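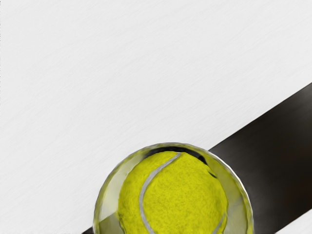 A pale, finely streaked surface, with a dark band running across one corner.

My grandmother kept one tablecloth for good company and another for the rest of us, and I have been thinking about that second one ever since I took the bus up to Ostmont to see Milagros Arango, who has spent most of her life mending table linens in a narrow shop on Urrego Street.

She has 138 of them waiting at the moment, folded on shelves that go right up to the ceiling, and she will happily tell you about any one you point to – the wedding cloth from Geltport, say, with a wine stain the family asked her to leave alone. We must have talked about that stain for half the afternoon, over coffee and then more coffee.

"People bring me the hole," she said, "but they want to talk about the dinner."

She learned darning from an aunt in June of the year she turned nine, and she still starts from the back of the cloth, the way she was shown.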